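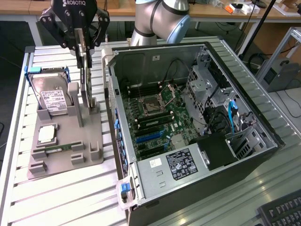
Records Migration Officer (fixed term, full time)
Nullthorpe Regional Archive

Position reference: Drillov 19
Term: 11 months, starting October
Hours: 30 per week
Reports to: Cletus Villanueva, Manager, Collections Systems
Applications close: 2019-09-24

Purpose of the position

The Records Migration Officer moves catalogue and image records from the Satti collection database to Muvgate, the archive's new catalogue. The records cover maps, council minute books, rate books, building plans and photographic negatives. Satti will become read-only when the term ends. All fields in current use must be mapped, cleaned and signed off before then.

The position sits in a team of four and has no direct reports.

Duties

1. Compare field definitions in Satti and Muvgate and keep the mapping register up to date.
2. Run test exports by series, record errors and return unresolved records to the cataloguing staff.
3. Correct date ranges, place names and creator names against the authority files. Variant spellings are kept as cross-references and must not be deleted.
4. Check that each digitised item has a matching catalogue entry and that its access conditions have carried over.
5. Confirm checksums for image files before and after transfer.
6. Copy files held on older desktop machines and loose hard drives to the archive's storage, and list the source of each file in the transfer log. 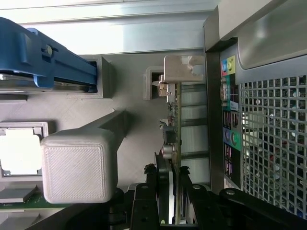
7. Write short procedures for staff who will enter new records in Muvgate.
8. Prepare a fortnightly progress report by series. The report template is supplied.

Selection criteria

Essential
A qualification in archives, records or library studies, or equivalent work experience.
Experience with structured data, including the use of spreadsheets and delimited text files.
Working knowledge of archival description at series and item level.
Ability to read nineteenth-century handwriting at a basic level.
Clear written English.

Desirable
Experience with a catalogue migration of any size.
Some scripting ability in any language.
Familiarity with local government records.

Conditions

The position is based at the Nullthorpe office. Working from home is not available during the first three months. After that it may be arranged with the manager for up to one day per week. Parts of the collection are stored in an unheated annexe and the officer will be asked to retrieve boxes weighing up to 11 kg. A trolley and step stool are provided.

Salary is paid fortnightly at the Officer Level 4 rate, pro rata. Annual and personal leave accrue from the first day. The archive does not pay relocation costs. An extension of the term is possible but depends on funding and should not be assumed.

Applicants must have the right to work in the country for the full term. The preferred applicant will be asked to complete a police check at the archive's expense.

How to apply

Send one PDF file containing:
a cover letter of no more than one page
a current résumé
a response to each essential criterion, roughly 150 words each
the names and contact details of two referees

Put the position reference in the subject line. Applications sent as separate attachments will be returned for resubmission. Applications received after the closing date will not be read.

Shortlisted applicants will be interviewed in person or by telephone. The interview takes 30 minutes and is followed by a written exercise in which the applicant corrects a short set of sample records. No preparation is needed for the exercise.

Questions about the duties may be directed to Cletus Villanueva through the archive's front desk. Questions about pay and leave go to the personnel office.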